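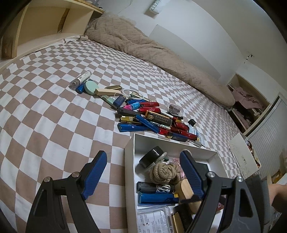 The box on the bed, lighters and all.

THE LAST FERRY TO ROSTELL

Twenty past five and still not packed. Mwangi Shirima had the ferry ticket between his teeth and one sock on. Number 1279, printed in purple, going soft at the corner.

Last boat at six. Last boat ever, if you believed the notice. After tonight Waleo would run the lorry ferry from Sang and foot passengers could swim.

He'd told his father he would come in spring. Then in summer. Then the old man stopped asking, and that was worse.

Shoes. Keys. The letter.

Where was the letter?

Not in the coat. Not in the other coat. He went through the kitchen drawer, takeaway menus, a dead torch, a birthday card he had never sent — to his father, as it happened, from two years back. He put that in his pocket. Then took it out. Then put it back.

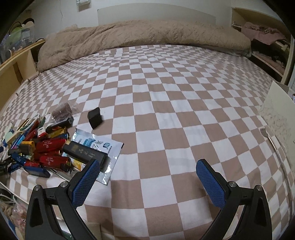 Latum shouted up the stairs that the letter was in the bread bin, where he'd put it so he wouldn't lose it, and that it was twenty-five to.

Bread bin. Of course. He ran.

Down Harbour Hill with the bag banging on his hip, past the chip shop, past the bus shelter with no roof. Rain coming in sideways. A man was selling umbrellas for 500 and nobody had 500 for an umbrella, not in that wind. Latum was behind him somewhere, swearing, carrying the cake.

"You said forty minutes was plenty!"

"It was plenty when I said it."

The gangway was already half up. A boy in a yellow coat stood at the rope looking at his watch as if it belonged to someone more important.

"We're closed."

"You're tied on," said Mwangi.

The boy looked at the rope. Looked at the cake, which had slid to one side of it's box and was mostly icing now. Behind him the engine coughed.

"Quick, then."

So they were quick. Wet bench, 20 other people and a dog, everyone steaming. The town went small and then it went grey. Latum ate a bit of icing off the lid and said nothing for a good while.

"What does it say? The letter."

He hadn't opened it. Three weeks in the bread bin and he hadn't opened it. He did it now, thumb under the flap, tearing more than he meant to. One page. His father's big square writing, the sort you use for labelling paint tins.

Come or dont come. The key is under the blue pot. I have moved the pot, it is by the back door.

He read it out, over the engine. Then read it again to himself.

"Is that all?"

"That's all."

"Well," said Latum, "at least we know about teh pot."

Rostell showed about seven, a few lights and the long wall. There was somebody on the jetty with a lamp. Too far to tell who. Could have been anyone, come down to see the last boat in. Mwangi stood up anyway, and got the card out of his pocket, and tried to flatten the corners against his leg.

Print this page | E-mail this story to a friend

Last updated: May

Contact | Copyright of all stories stays with their authors | Back to top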